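Winter Closing and Changes to the Furniture Lending Program

December 22, 2025

Residents of Ullarum House and the adjoining Triletden building are advised that the Furniture Lending Program will close for the winter period at the end of this week and will reopen with revised terms. The present item sets out what will change, what will remain the same, and what borrowers are asked to do before the new terms take effect in March.

The program was established to furnish short-stay apartments with pieces donated by former tenants and local households. It now holds 400 catalogued items, of which 179 are currently on loan. Demand has been strongest for bedroom furniture, desks and dining chairs. Requests for wardrobes continue to exceed supply, and applicants should expect to wait until a suitable piece is returned.

Loan periods

The standard loan will be extended from six months to one year. Borrowers who already hold furniture do not need to apply for the longer term, as their return dates will be adjusted in the register. A second year may be requested in writing no later than one month before the return date. Loans will not be extended beyond two years, and this applies equally to items borrowed before the change.

Each apartment may hold up to eight items at one time. A set of dining chairs counts as a single item. Mirrors supplied with a dressing table are recorded under the same number as the table and must be returned with it.

Deposits

No deposit will be charged for chairs, lamps, shelves or small tables. A refundable deposit will continue to apply to beds, wardrobes, dressing tables and any piece with carved or molded decoration. The deposit is returned in full when the item is received in the condition noted on the loan form, allowing for ordinary wear. Bohdana Karpenko, Program Coordinator, will write separately to borrowers whose deposit is affected by the new terms.

Care of painted furniture

Several painted pieces came back this year with damage caused by household cleaning products. Borrowers are reminded to use a soft cloth, slightly dampened with plain water, and to dry the surface afterward. Spray cleaners should be applied to the cloth and kept away from the edges of mirror glass. Hot appliances, including hair dryers and curling irons, should not be placed directly on painted tops. Adhesive hooks and tape are not permitted on any borrowed item.

Chips and scratches should be reported when they occur. The workshop can usually repair minor damage to paint without removing the piece from the apartment, and there is no charge for the first repair during a loan. Borrowers are asked not to carry out their own touch-ups. Matching an older shade of white or cream is difficult, and a poor match often requires the whole panel to be repainted.

Moving and collection

Furniture may be moved within an apartment at any time. Transfers between apartments must be arranged through the office, including transfers between members of the same family. Collections and deliveries will be handled by Zotis, which has replaced the previous carrier. Two working days' notice is required. Drawers must be emptied before the carrier arrives, and loose shelves should be left beside the piece to which they belong.

The freight elevator at Triletden remains out of service. Large items for the upper floors of that building will be held in storage until repairs are complete. Residents affected by the delay may ask for a smaller piece in the meantime without losing their place on the waiting list.

Office arrangements

The office will be closed during the winter period. Messages left by telephone will be answered in the order received once staff return. Urgent reports of unsafe furniture, such as a broken bed frame or an unstable wardrobe, should be made to the building desk, where a member of the maintenance staff is on duty at all hours.

Ihor Harasym, Head of Resident Services, has asked that comments on the revised terms be submitted in writing before the end of the closing period. Forms are available at both building desks and may be returned to Room 3 or placed in the box outside it. Comments should include an apartment number if a reply is desired.

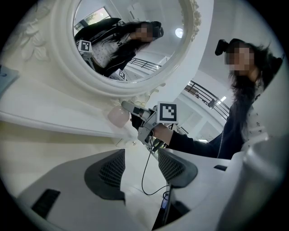 Copies of the full terms will be delivered to all current borrowers when the office reopens. Residents who do not hold a loan may request a copy from either desk.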